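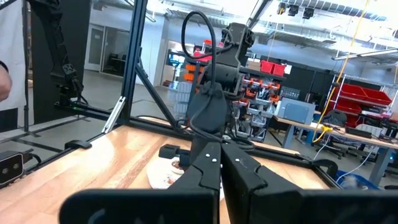 3.2 작업 구역 운영 수칙

양팔 원격조작 셀에서는 운영자가 팔의 작동 범위 가까이에 서는 일이 잦다. 본 연구에서는 2024년 9월부터 적용한 운영 수칙을 공간, 대상물, 기록의 세 항목으로 정리하였다. 수칙의 초안은 Turlow 작업장에서 쓰던 점검표를 바탕으로 작성하였고, 이후 Guzmán 작업장의 의견을 반영하여 두 차례 고쳤다.

공간 항목에서는 프레임 안쪽을 로봇 구역, 바깥쪽을 운영자 구역으로 나눈다. 팔에 전원이 들어간 동안 대상물을 손으로 옮기려면 먼저 정지 상태를 확인하고 구두로 알린다. 프레임에서 200 mm 이내에는 공구와 음료를 두지 않는다. 천장에서 내려오는 케이블은 팔의 최대 도달 범위 밖으로 돌려 고정하며, 고정이 풀린 것을 발견하면 해당 에피소드를 중단한다.

대상물 항목은 음식 모형과 식기를 다루는 정리 과제에 맞추어 작성하였다. 시작 배치는 과제 지시서에 적힌 범위 안에서 바꾸되, 대상물끼리 닿거나 겹치는 배치도 일정 비율 포함한다. 그림 4와 같이 도넛이 접시 위에 모여 있는 경우에는 그리퍼를 접시 가장자리 바깥에서 접근시키고, 접촉 직전의 속도를 지시서의 하한값으로 낮춘다.

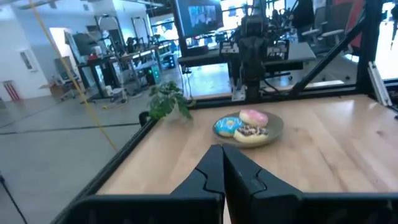

그림 4. 손목 카메라 시점에서 본 도넛 세 개와 접시.

기록 항목에서는 에피소드마다 운영자, 시작 배치 번호, 중단 사유를 남긴다. 중단된 에피소드는 삭제하지 않고 별도로 표시한다. 수칙 적용 기간에 수집한 에피소드는 약 800개이며, 이 가운데 700개를 분석에 사용하였다. 나머지는 배치 번호가 누락되었거나 카메라 간 시각 동기가 맞지 않아 제외하였다.

탁자 표면의 이물질은 판단이 갈린 부분이다. 초안에는 에피소드마다 표면을 닦도록 하였으나, 개정본에서는 대상물의 파지나 미끄러짐에 영향을 줄 크기의 조각만 치우고 나머지는 기록만 하도록 하였다. 접시와 대상물이 탁자에 나뉘어 놓인 배치에서도 같은 기준을 적용한다.

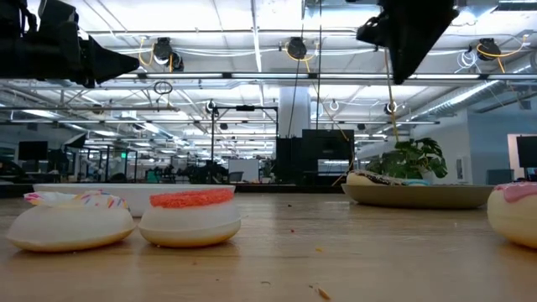 Leidy Paucar는 개정 의견서에서 이 기준이 운영자의 눈대중에 기대고 있다고 지적하고, 치워야 할 조각의 크기를 수치로 정하지 않으면 작업장마다 데이터가 달라질 것이라고 썼다. 이 의견은 타당하다고 보았으나 현재 수칙에는 수치 기준을 넣지 못하였다. 10월 개정에서는 조각의 크기별로 파지 실패율을 비교한 뒤 기준값을 정할 예정이다.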